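このサイトではCookieを使用しています。閲覧を続けると同意したものとみなされます。 [同意する]

読了時間:8分
シェア 200 コメント 8

マウスパッドの洗い方 専用クリーナーは本当に要るのか

「専用クリーナーでないと傷む」とよく書いてあるが、私は疑っている。布製なら台所用の中性洗剤で足りる。Porkeoの掃除セットも一度買ってみたものの、中身はブラシと薄い洗剤で、仕上がりの差は分からなかった。

用意するもの
・洗面器
・ぬるま湯
・中性洗剤を数滴
・柔らかいスポンジ
・乾いたタオル2枚

手順
1. 表面のほこりを粘着ローラーで取る。
2. ぬるま湯に洗剤を溶き、スポンジに含ませる。
3. 手首の当たる場所から、一方向に軽くなでる。円を描くと早く落ちるという説もあるが、試した限り毛羽立っただけだった。
4. 泡が出なくなるまですすぐ。裏のゴム面も忘れずに。
5. タオルで挟んで押す。絞らない。
6. 風通しのよい日陰で平らに干す。

ドライヤーで時短、という記事も見かける。接着が浮いたら元も子もないので、私はやらない。重曹も勧めない。すすぎ残しが白く出て、二度手間になった。洗濯機は論外だと思う。

絵柄入りのものは、先に裏返した端で色落ちを見ておく。濡らした白い布を当てて少し待ち、色が移ったら水拭きだけにする。「色落ちしません」という商品説明は、あまり当てにしていない。
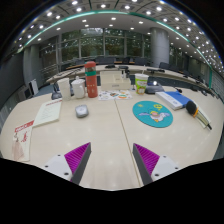 キャラクター柄の丸型マウスパッド。プリント面は強くこすらないこと。

硬い樹脂製なら固く絞った布で拭けば終わり。革製は水洗いの対象外で、手入れの方法はメーカーの説明に従ってほしい。

頻度は「週1回」を勧める人もいるが、やりすぎではないか。私は滑りが悪くなったら洗う。前回は4月5日で、次はたぶん5月の終わり頃になる。

ニュースレター登録受付中(登録者 3,683人)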